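4.2 桌面作为“暂存区”：共用工作间的收纳行为

Surkano 工作论文 | 三月 | 作者单位：Bamden 日常空间研究组

前一节讨论了柜子。柜子的问题在于有门，门一关，里面的事就与道德无关了。桌面没有这层遮掩，因此在我们收集的记录中，它承担了全部的羞耻感，也承担了大部分的杂物。

本节沿用 Jakubowski 分类法，将桌面上的物品分为“在用”“待用”和“曾经打算用”三类。编码共得到 1568 条放置记录，其中 645 条属于第三类。受访者对这一类物品的称呼相当温和，最常见的说法是“先放一下”。“一下”的长度在访谈中差异极大，最长的一例持续了 37 周，期间该物品被擦拭过，被挪动过，还被借走又还回来一次，始终没有归位。

颜色的影响比预想的明显。白色桌面的使用者更常提到“看着乱”，深色桌面的使用者则更常提到“找不到”。两组人的整理频率却相差无几，可见看得清楚与愿意动手之间，还隔着一段本研究无力测量的距离。图 7 中的桌面即为白色。

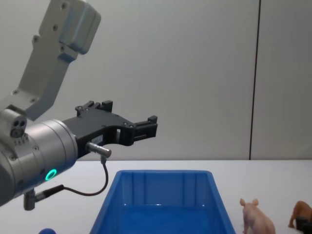 图 7　白色桌面，工作间。

线缆是另一类麻烦。按照编码手册的规定，线缆应随其所属设备归类，但编码员很快发现，线缆并不总是承认自己有所属。手册第二版因此增设“附属物”一栏，凡一端仍连着东西的，记入此栏；两端都空着的，归入“曾经打算用”。修订之后，两位编码员的分歧显著减少，午饭时的气氛也有所改善。

我们还比较了两种整理规则。Zerno 规则要求每次离开前清空桌面，另一种规则只要求留出一臂宽的空位。前者在第一个月执行得极好，第二个月开始出现以“清空”为名的转移，目的地多为邻桌、窗台和椅子。后者从未执行得很好，但也从未崩溃。在有效的 795 次离开记录中，椅子作为转移目的地的比例高于窗台，这或许与椅子不易被当作家具以外的东西检查有关。

需要说明，上述比较没有控制工作间的面积，也没有控制椅子的数量。后者在研究期间略有增加，增加的原因见 4.3 节。

联系：Bamden 日常空间研究组 | © Surkano 工作论文，保留所有权利 | 返回顶部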